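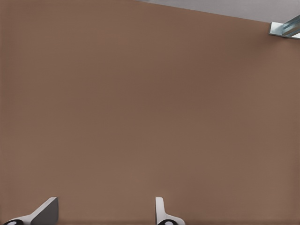 Incidencia 616 - Dimensionado de la celda de Holtside antes de cerrar el presupuesto
Estado: abierta
Categoría: compras / planificación de equipos
Abierta el: 2020-07-17

Hola a todos,

abro esto como incidencia porque por correo ya nos hemos perdido dos veces y prefiero que quede todo en un hilo. El resumen: tenemos que pasar a Compras la lista definitiva de la celda nueva de Holtside y a mí hay tres cosas que no me cuadran, una de la pinza, otra de la mesa y otra de la licencia del simulador. Ninguna es grave, pero las tres cuestan dinero si las descubrimos con el pedido firmado (y ya sabéis cómo nos fue con los transportadores, que todavía tengo dos metros de perfil debajo de mi mesa).

Para quien entre de nuevas: la idea es un brazo con pinza de dos dedos sobre una mesa de trabajo, cogiendo herrajes pequeños y dejándolos en el útil de montaje. Antes de comprar nada lo estamos montando en simulación con Plikeo. El brazo lo ofertan Petkov y Cledorus, y la pinza viene en las dos ofertas, aunque no es la misma, y ahí empieza el lío.

Voy apuntando aquí lo que pruebo según lo pruebo, así que perdonad el desorden.

ENTRADA 1 - La vista desde la muñeca

Empecé por la cámara de la muñeca porque era lo que más ganas tenía de ver. Con la pinza abierta los dos dedos claros asoman por abajo, con las almohadillas negras en la base, y todo el centro de la imagen es tablero marrón. Muy limpio, muy bonito y bastante inútil para mí, porque la única pieza metálica queda arriba a la derecha, a medio salir, justo donde el tablero se encuentra con el gris del fondo. Si el punto de partida del brazo va a ser este, el software de visión va a trabajar con media pieza, y media pieza no me sirve para decidir si necesitamos la cámara cara o la barata.

Os recuerdo que la diferencia entre las dos cámaras es de 909 euros. No es lo que hunde el proyecto, pero es más de lo que tenemos en la partida de imprevistos, y me fastidiaría gastarlo por haber elegido mal la postura inicial del brazo.

Pendiente: subir el punto de partida y girar la muñeca hacia el lado de la pieza. Repetir con las dos ópticas.

ENTRADA 2 - Punto de partida más alto

Subí la muñeca. Mejora muchísimo lo que se ve, la pieza entra completa y además queda sitio para una segunda. La pega es que ahora el recorrido de bajada es más largo y el ciclo se alarga. En la simulación no lo noto apenas, pero ese dato del simulador lo cojo con pinzas (perdón), porque las aceleraciones que tengo cargadas son las de por defecto y no las del brazo de Petkov ni las del de Cledorus. Les he pedido a los dos el fichero con los límites reales. Petkov contestó enseguida. Cledorus me ha mandado un folleto.

Con la óptica barata la pieza completa se distingue bien desde la altura nueva. Con la cara también, claro. De momento voto por la barata, con una condición que pongo más abajo.

ENTRADA 3 - La apertura de la pinza

Aquí está la primera cosa que no cuadra. La hoja de Petkov da la apertura máxima medida entre las caras interiores de los dedos. La de Cledorus la da entre los soportes, sin dedos. Yo había puesto las dos cifras en la misma columna de la comparativa y tan contento, y por eso la de Cledorus parecía mucho más generosa. Culpa mía, lo corrijo en la hoja compartida.

Puestas las dos en la misma medida se quedan casi iguales, así que el argumento de "cogemos Cledorus porque abre más" se cae. Si alguien lo ha repetido en alguna reunión (yo, por ejemplo, en la de marzo) que lo vaya retirando con discreción.

Lo que sí cambia es el juego de dedos. Petkov incluye uno y vende el segundo aparte. Cledorus incluye dos, pero las almohadillas de goma son consumible y las sirve en cajas de 200 unidades, no por pares. Hice la cuenta de lo que gastaríamos en Holtside y con una caja tenemos almohadillas hasta que me jubile. He preguntado si hay formato pequeño.

ENTRADA 4 - Comentario de Natnael

Copio lo que me escribió Natnael Nigatu por el chat, que si no se pierde:

"Antes de decidir la óptica mira el color de la mesa. Tienes un marrón mate en la simulación y en la oferta de mobiliario hay un tablero blanco con acabado brillante. Un herraje metálico sobre blanco brillante no se va a ver igual, y la cámara barata es la que más lo va a sufrir."

Tiene toda la razón y es la segunda cosa que no cuadra. El marrón lo puse yo el primer día porque era el material que venía más a mano en la biblioteca de Plikeo y ya no lo volví a tocar. Así que todo lo que escribí en la entrada 2 sobre la óptica barata vale para una mesa que no pensamos comprar. Fantástico.

ENTRADA 5 - Cambio de tablero en la simulación

Puse un material blanco con brillo. El contraste entre pieza y mesa baja bastante y además aparece un reflejo de la luminaria que se pasea según se mueve el brazo. La detección con la óptica barata empieza a fallar en las esquinas. Con la cara aguanta mejor, pero tampoco es para tirar cohetes.

Entonces probé al revés: dejar la cámara barata y cambiar la mesa. Le pregunté al proveedor de mobiliario por un tablero mate en tono oscuro o tostado y resulta que lo tiene en catálogo, con el mismo precio y el mismo plazo que el blanco. ¡El mismo! Llevamos semanas discutiendo por la cámara y a lo mejor la solución era marcar otra casilla en el pedido de la mesa.

Que conste que una simulación no deja de ser una simulación y que los brillos de Plikeo son los que son. Por eso he pedido una muestra del tablero mate y otra del blanco. Cuando lleguen las pongo bajo la luz de la nave con unos cuantos herrajes encima y la webcam vieja, que para comparar me basta.

ENTRADA 6 - La licencia

Tercera cosa. La licencia de Plikeo que usamos ahora es la de evaluación, y en el presupuesto figura como "simulador, incluido". No está incluido en nada. No sé de dónde salió esa línea, supongo que de una plantilla antigua. Hay que comprar puestos, y la pregunta es cuántos.

Yo había pedido 4, uno por cada persona que aparece en el plan del proyecto. Natnael opina que con licencias flotantes nos apañamos con la mitad, y mirando el registro de uso del último mes me inclino a darle la razón: casi nunca hemos estado más de dos conectados a la vez, y una de las veces era yo, que me había dejado la sesión abierta en el portátil de casa.

El mantenimiento anual va aparte y no se puede meter en la partida de inversión. Esto me lo confirmó Compras por teléfono, así que lo paso a gasto corriente y aviso a Finanzas.

ENTRADA 7 - Respuestas de los proveedores

Cledorus ya ha contestado en condiciones. Sí existe el formato pequeño de almohadillas, más caro por unidad pero razonable. También han mandado el fichero de límites del brazo. Lo he cargado y el ciclo desde el punto de partida alto sale algo más lento que con Petkov, aunque los dos entran en lo que pide Holtside y nos queda margen.

Petkov, por su parte, baja el precio del segundo juego de dedos si lo pedimos junto con el brazo. Les he pedido que lo pongan por escrito en la oferta y no en el cuerpo de un correo, que luego en Compras no me lo aceptan.

Una duda que me queda con los dos: ninguno deja claro si la puesta en marcha incluye la calibración entre cámara y muñeca. Petkov dice "integración básica" y Cledorus dice "asistencia". Con esas palabras puede caber cualquier cosa. Les he mandado la misma pregunta a los dos, copiada y pegada, para poder comparar las respuestas sin volver a meter la pata como con la apertura.

ENTRADA 8 - Cómo queda la lista a día de hoy

Brazo: sin decidir, me inclino por Petkov.
Pinza: la del mismo proveedor que el brazo, no mezclamos.
Dedos: dos juegos.
Almohadillas: formato pequeño si es Cledorus. Con Petkov van con cada juego.
Cámara de muñeca: óptica barata, condicionada a la mesa mate.
Mesa: tablero mate, pendiente de ver la muestra.
Simulador: dos puestos flotantes, mantenimiento a gasto corriente.
Calibración: pendiente de respuesta. Si no entra, hay que abrir una línea nueva.

La partida de imprevistos no la toco. Ya me han insinuado un par de veces que si ahorramos en la cámara se puede recortar por ahí, y mi respuesta es que no - al menos hasta que tengamos la calibración por escrito y las muestras en la mano.

LO QUE NECESITO DE VOSOTROS

Natnael: ¿puedes repasar las alturas del punto de partida con la mesa a la cota definitiva? Yo he usado la del plano viejo y creo que en Holtside la subieron un poco para que el operario no trabaje agachado.

Compras: no lancéis todavía el pedido de la mesa, por favor. Sé que está en la bandeja de salida, pero lleva el tablero blanco. Si ya hubiera salido, decídmelo y llamo yo al proveedor.

Finanzas: el cambio de la licencia os llegará en un formulario aparte. Si el código de gasto del año pasado ya no vale, pasadme el nuevo y lo relleno otra vez.

Dejo la incidencia abierta. Las muestras del tablero llegan a recepción a mi nombre, así que si alguien ve un paquete plano y pesado, que no lo use para calzar la puerta. En cuanto las haya probado añado la entrada 9 con el resultado.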